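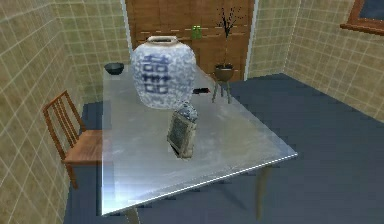
Planning Tools, Lauritsen

Ashton Katene
06/07/2024

Spent the week running Flillura against our kitchen-ish room with the big ginger jar. The release notes say the new planner is "scene agnostic." I have some notes on the release notes. Thread.

Setup first. Jar toward the back of the tabletop, a small object in front of it, a dark bowl off in the far corner. The job is to get the tip over the small object without touching the jar. A dull task, and I picked it for that.

We ran 1,788 episodes with the stock config. Headline success was high enough that somebody in Milovstead put it on a slide before I had opened a single log. Please don't do that.

The success check is where I always start. In the stock config an episode passes if the tip ends up inside a tolerance ball around the target pose. It says nothing about the path. You could go straight through the jar and still collect your point.

"But the collision checker would catch that." Sure, if it's running at the resolution you think it is. Stock config checks at waypoints. Between waypoints it assumes good behavior, and a planner scored on path length learns exactly how wide that gap is.

I turned on swept checking between waypoints and re-scored the same trajectories. Didn't re-plan anything, same files. The number dropped. I'm keeping the new figure off here until the Stodton group has run it on their own machine, and I'd ask people not to quote one on my behalf.

Second thing, the jar itself. On import it gets wrapped in a convex hull. The neck is narrower than the body, so the hull fills the space around the neck with solid nothing. The planner then takes a long way around air, and someone writes up the detour as "cautious behavior."

You can fix this with a decomposition step at import. It's one flag. The flag is off by default and the docs mention it in a footnote under mesh caching, of all places.

Same story with the plant stand in the back. All those fine twigs become one fat blob. Out of reach here, so it costs us nothing, but put a stand like that near the workspace and the planner will report "no path" and you'll blame your inverse kinematics for a day. Ask me how I know.

Somebody will reply that hulls are faster. They are! I use them. I'd just like the tool to print a line saying it replaced my geometry.
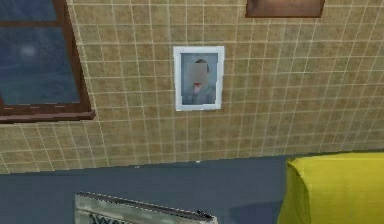

Planning Tools, Lauritsen

OK, perception, where I get grumpier.

Look at that wall. Small square tiles, one grout line after another, all of it much the same beige. If your pose estimate leans on feature matching, every corner looks like its neighbor, and you can be off by one whole tile with a lovely low residual.

What breaks the tie is the stuff that isn't tile. The window frame, the little white-framed portrait, the yellow thing down in the corner. Hide those and I'd expect the matcher to start guessing. So I hid them.

It guessed. In 11 runs the estimate jumped sideways and then sat there, perfectly stable, reporting high confidence. No warning in any of them. The confidence value is computed from the residual, and the residual was fine. That's the whole problem with it.

I don't think this is a Flillura bug, to be fair to them. Repeated texture has been annoying people for as long as there's been feature matching. My complaint is with "robust to low-texture environments" in the feature list. A tiled room has plenty of texture. It has the same texture over and over, and the benchmark they cite doesn't include that case.

Also the tile texture is low-res and blotchy, and the blotches help the matcher. I swapped in a cleaner one and things got worse. So some of our earlier "robustness" was probably bad artwork. I find that pretty uncomfortable and I signed off on the January numbers myself.

Small tooling gripe while I'm here. The viewer shows the estimated pose and the true pose in the same shade of green. When they disagree by one tile you see one thick green line. Please, anyone, a second color.

A couple of people have asked why I don't just train on more rooms. We will. More rooms doesn't tell me which room is going to fail, though, and I'm the one who gets the call. 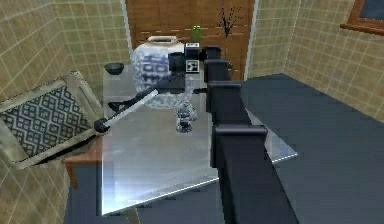
Then there's the fiducial question. With a marker on the gripper you get a very good wrist pose for free, and every error downstream of it looks smaller than it is. I like markers for calibration. I don't like them switched on during an evaluation that's supposed to be testing markerless tracking.

Guess which config ships as "eval_default." I checked the older release and it was the same there, so this isn't a new mistake, just a well-aged one.

The other thing I want tested properly is glass. Simulated depth will hand you a clean flat surface at exactly the right height unless you tell it to misbehave. A real depth camera looking at a glass tabletop gives you holes, or the floor, or the reflection of something across the room.

There is a noise model in the tool. It's Gaussian, applied evenly everywhere. Holes aren't Gaussian. I wrote a crude mask that drops depth on any surface tagged transparent and the table height estimate fell apart within a few frames.

My crude mask is also wrong, by the way. It drops everything, and real sensors drop some things. I'm only claiming that the stock model is wrong in the flattering direction and mine is wrong in the other one. The truth is in between and needs hardware time I haven't got.

What I've changed on our branch so far: swept collision checks on, mesh decomposition on, markers ignored by the tracker during eval, transparent surfaces masked, and the success check now fails the episode on any contact with the jar, however light.

Each one made our score go down. I've had around 6 messages asking whether I could make that optional. It's already optional, it's a config file. What people want is for the easy one to keep the name "default."

Credit where it's due. The replay format is great. I could re-score a week of trajectories without re-planning, and two years ago that would have been a rewrite. The logging is clean, and the seeds reproduce — I checked on two machines and got the same paths down to the last digit. Most tools I complain about never get that far.

And the planner is quick. When the geometry it's given is honest, the paths look sensible to me, with a decent margin around the jar and no weird elbow flips. I'd use it. I'd use it with the safety checks on and without quoting the slide.

To the person who asked if I'm "anti-simulation": I've worked in simulation my whole career. I'd like the number at the bottom to mean something when it gets read by somebody who wasn't in the room.

Branch is up on the internal server for Lauritsen folks, under eval-strict. Stodton has read access. If you run it, send me the config along with the result, the full file please, no screenshots of half of it.

Next up is lighting, once I've worked out why the shadow settings reset themselves every time I reload a room. If anyone has seen that one, my replies are open.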